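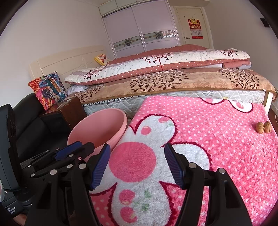
Why Do We Sleep?

You spend a third of your life doing it. So does everybody. If you live to 90 that's thirty years with your eyes shut! Seems like a lot. So what's it all for?

First thing. Sleep isn't your body switching off. Your heart keeps going, your lungs keep going, and your brain is busy the whole night. Some parts are nearly as busy as when you're at school. Maybe busier, depending on the lesson.

What happens when you nod off

Sleep comes in stages. You go through them in order, then round again, a few times a night.

Light sleep. Muscles go floppy, breathing slows down. Easy to wake up. Ever felt like you were falling and jumped? That's called a hypnic jerk. Lots of people get them. Harmless.

Deep sleep. Hard to wake up from. If somebody does wake you, you feel grumpy and muddled and might put your jumper on backwards. Your body does a lot of its growing and fixing now. Scraped knee? Being mended. Growth hormone (a sort of chemical message that tells your bones and muscles to get bigger) mostly comes out in deep sleep.

REM sleep. Say it "rem". Stands for rapid eye movement, becuase your eyes flick about under your eyelids. Most of your best dreams happen here, the long odd ones with a story. Your arms and legs are kept nearly still by your brain so you don't get up and act it all out.

Why you need it

Memory, for one. In the day you pick up loads of stuff. Spelling words, a new song, the way to your friend's house. At night your brain sorts through it. Keeps some, lets some go. So if you practise the piano and then sleep, you might play it better in the morning.

Fighting germs too. Your body makes some of its germ-fighting supplies while you're asleep. When you've got a cold you feel sleepy, and it's a good idea to listen.

And moods. Miss a few hours and little things feel huge. The wrong colour cup. Your brother breathing.

How much?

Kids from six to twelve need 9 to 12 hours a night. Teenagers need 8 to 10. Babies can sleep up to 17 hours, just not all in one go, ask any parent. Grown ups need at least seven and plenty of them don't get it.

How does your body know it's bedtime?

You've got a clock in your brain. No ticking. It's a tiny patch of cells, and it watches the light coming in through your eyes. When it gets dark it tells your body to make melatonin (mel-a-TOE-nin), which makes you feel ready for bed. Bright light in the evening can muddle it up. Tablets and phones are bad for this, partly the light and partly that they're just too interesting.

There's also sleep pressure. The longer you're awake the sleepier you get. A long nap at 5 pm lets the pressure out and then there you are at ten o'clock, wide awake, looking at the ceiling.

What about animals?

Nearly all of them sleep, some in very strange ways.

Dolphins rest half their brain at a time, so the other half can remember to come up for air. Ducks can do it as well, one eye open for danger. Koalas sleep most of the day, up to 20 hours, because gum leaves are hard work to digest. Horses can doze standing up but they lie down for REM. Sea otters float on their backs and wrap themselves in kelp so they dont drift off. Some of them hold paws.

Things to try tonight

Same bedtime each night, weekends as well if you can stand it.
Screens away an hour before.
Cool dark room. Favourite blanket is fine.
A book, or somebody reading you one.
No fizzy cola. It's got caffeine in it, so has chocolate, a bit.
Worried about something? Tell a grown up, or write it down and leave it till morning.

Make a sleep diary

You need a notebook and a pencil. Keep them next to your bed. Every morning for two weeks write down what time you went to bed, what time you woke up, and any dreams. Do the dreams first, they fade really fast. Then give yourself a score out of 3 for how you feel. 1 is zombie, 3 is full of beans.

At the end have a look back. Were your 3 days after the long sleeps? Try drawing it as a graph, hours along the bottom and score up the side. Colour it in if you like.

Tricky words

Hypnic jerk: the jump you do as you fall asleep
Melatonin: the chemical that tells your body it's night
REM: the dreamy stage
Nocturnal: awake at night, asleep in the day, like a possum

Next up: why do we yawn?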